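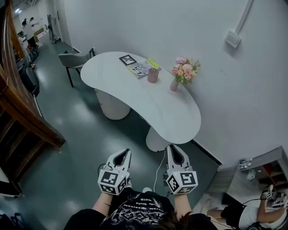
Minutes of the meeting of the Works Liaison Group, Hulska Serviced Residences, held on 29 May 2021 in the ground floor meeting room. The main business was the introduction of automated room setting under the Trernura project, and its effect on housekeeping and room preparation staff. The group had before it the report on the demonstration sessions, in which employees carry out ordinary setting and clearing tasks using hand-held grippers, one in each hand. Members considered the kidney-shaped table with the flowers, the pink cup and the open booklet to be a fair likeness of what staff deal with in a lounge, although one representative remarked that guests seldom leave a table so tidy.

Present: Szymon Rutkowska (Chair, Operations); Do-yoon Ban (Staff Side Secretary); representatives of Housekeeping, Room Preparation, Stores and Personnel; a representative of Prusum, the supplier, for items 3 to 5.

Apologies were received from the Night Services representative.

1. Minutes of the previous meeting

The minutes of the January meeting were agreed, subject to one correction. Under item 6, "linen store" should read "linen lift". The Chair signed the corrected copy.

2. Matters arising

2.1 Lockers. Stores reported that the replacement lockers had been delivered and that keys would be issued by the Personnel office. The old lockers on the Hầu corridor will stay in use until staff have emptied them.

2.2 Rota notice period. The Staff Side asked again that rota changes arising from the demonstration sessions be notified in the same way as any other change. The Chair agreed. Sessions had on two occasions been arranged by word of mouth, and Operations accepted that this was not satisfactory.

3. Report on the demonstration sessions

3.1 The Prusum representative reported that 3221 demonstrations had been accepted to date. A further 184 had been set aside, mostly where a marker cube had been covered by a sleeve or turned away from the camera for too long. Staff whose demonstrations had been set aside were not at fault and no record was kept against their names.

3.2 Room Preparation asked whether a demonstration set aside still counted as time worked. The Chair confirmed that all time spent in a session was paid at the normal rate, including time spent waiting for equipment to be reset.

3.3 Do-yoon Ban reported comments gathered from staff. Several had found the work more tiring on the wrists than expected, in particular when handling small or light items such as cups and single sheets. Others had enjoyed the change from their usual duties. Two had asked not to be put forward again. The Staff Side wished it recorded that both requests had been met promptly.

3.4 The length of sessions was discussed. The present practice is a session of around 10 minutes, followed by a change of operator. Housekeeping proposed that no member of staff should do more than 4 sessions in one shift. This was agreed, with effect from the next rota.

3.5 Cables. The Staff Side raised the matter of cables from the grippers lying across the floor where people are standing and walking. The floor in question is smooth and polished, and staff looking down at their hands cannot be expected to watch their feet as well. The supplier undertook to provide floor covers or to route the cables overhead. Until one or the other has been done, the operator is to stay in one place during a session and any second person working nearby is to remain seated or well clear.

4. Effect on posts and duties

4.1 The Chair read a statement on behalf of management. The company intends to use automated equipment for the setting and clearing of lounge tables in the first instance. Bedrooms, bathrooms and the breakfast service are outside the present project. No post will be withdrawn during the trial, and any later proposal affecting posts will be brought to this group before a decision is taken.

4.2 The Staff Side welcomed the statement but asked what was meant by "during the trial", as no closing date had been given. The Chair was unable to give a date. It was agreed that management would write to the Staff Side with one.

4.3 There was some discussion of skill. Housekeeping pointed out that flowers are arranged by two members of staff who receive no allowance for it, and that their way of doing it was now being recorded and would be used by the supplier. It was felt that this should be recognised. Personnel was asked to look at whether a training allowance, such as is paid for instructing new starters, could be applied to those taking part in sessions. The Chair could not commit to this but did not oppose the request.

4.4 Room Preparation asked who would put matters right where the equipment set a table badly. The supplier expected that a member of staff would check each table at first. The Staff Side noted that checking and correcting is work and must be allowed for in the rota. Agreed.

5. Recordings

5.1 The head camera takes in more than the table and the hands. Colleagues in the adjoining room may be seen through the doorway, as may anyone seated nearby. The Staff Side asked that staff be told before a session begins, and that a notice be placed at the door.

5.2 The supplier stated that recordings were used solely for the project. Personnel confirmed that they would not be used for attendance, conduct or appraisal. The Staff Side asked for this in writing, and the Chair agreed that it should be added to the session guidance.

6. Any other business

6.1 Stores asked that grippers be returned to the cabinet at the end of each session, with their own cables. A pair had been found in the linen lift.

6.2 The tea urn in the staff room is again out of order. Operations to report.

7. Actions

Operations: issue rota guidance limiting sessions (3.4); write to Staff Side with closing date of trial (4.2); report tea urn (6.2).
Prusum: floor covers or overhead cables (3.5).
Personnel: training allowance (4.3); written statement on recordings (5.2).
Staff Side: draft wording for door notice (5.1).

The date of the next meeting will be circulated by the Chair.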